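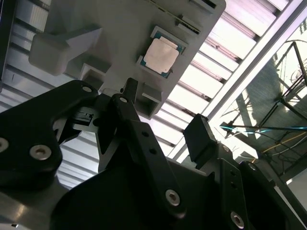

The number on the slide was 1,000, and Biljana Yordanov wanted it taken down. She runs manipulation software at Numia, a company that sells robot cells for taking old computers apart and putting good parts back into them, and the slide claimed that its new planner, Skivar, had run 1,000 processor placements "without human intervention." The number was right. She objected to the word "intervention."

"Someone had moved the case back to where it should be," she told me. "Someone had changed a threshold. We don't log those as interventions, so they didn't exist."

I had come to see Skivar because I was tired of hearing about it. For a year the pitch going around trade shows has been that robot hands are good enough and cameras are good enough, and what was missing all along was a clever enough layer of software in the middle. Give the robot a goal, the pitch says, and let it work out the steps. Processor handling makes a good test of that claim. The part is small and square, and it looks nearly the same whichever way you turn it. It goes into the socket in exactly one orientation. The contacts underneath don't forgive much.

Skivar splits the job into stages: find the chip, pick it, find the socket, line up, lower, let go, close the frame. Each stage has a check at the end, and a failed check sends the robot back to an earlier stage. On a whiteboard this looks sensible. In the logs, which Yordanov let me read for most of an afternoon, it looks like a nervous person checking the stove. One attempt went back to "find the socket" 6 times before it moved on. Nothing about the socket had changed. The estimate of where it was kept wobbling across the line that Skivar treats as good enough, and each wobble counted as a failure.

The fix, when it came, was to average the last few estimates and widen the line. That is a perfectly good fix. It is also the kind of thing people were doing long before anyone called it planning.

Milovan Omerović, who wrote most of the perception code, is blunter than his boss. His view is that the heat spreader is the worst thing you could ask a vision system to look at. It's a plain metal square that picks up whatever light is in the room, so his detector mostly ignores it and looks for the border of green substrate around the outside. This works until the chip is seen at a steep angle and one side of the border gets thin. Then the software has to guess, and it doesn't say that it's guessing. It reports a position with a confidence of 0.9-something like it always does.

"The confidence number is decoration," Omerović said. "I would remove it, but the customers like it."

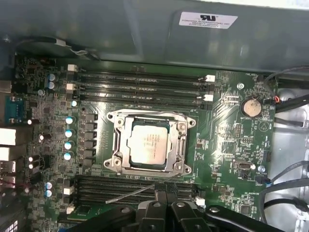 So can Skivar put a processor into a motherboard it has never seen before?

Sometimes, if the socket is one it already has a model of and the case leaves enough room for the arm. A new board layout is usually fine. A new socket means somebody sits down and writes a description of how its lever and load plate move, and Numia's engineers do that by hand.

That last part deserves more space than it gets in the brochure. The description files are long and fussy. They say where the lever pivots, how far it swings, which way it has to be pushed before it will come down. Calling the result general is a stretch. It is a library with a search function, and how well it does depends on how many people have been paid to fill the shelves.

Bivoline, which refurbishes office machines and is the first customer to put Skivar on a paid contract, seems to understand this better than the people selling it. Its agreement covers three board families. Anything else goes to a bench with a person at it.

The simulator, Sequeira, is where I changed my mind a little. Numia built it for collision checking, and it ran 3,000 closing motions overnight while I was in town. I expected to be shown the successes. Yordanov opened the 400 that failed instead and sorted them by cause. Most were the arm's own wrist touching the case wall during a move the planner had scored as safe, a result of the cables being left out of the model. Cables are hard. They droop and they catch. Sequeira now treats them as fat, stiff tubes, which wastes space and makes some reachable places look unreachable, and Omerović hates it.

I asked when they would have something better. He said December. Yordanov, from across the room, said he hadn't told them which one.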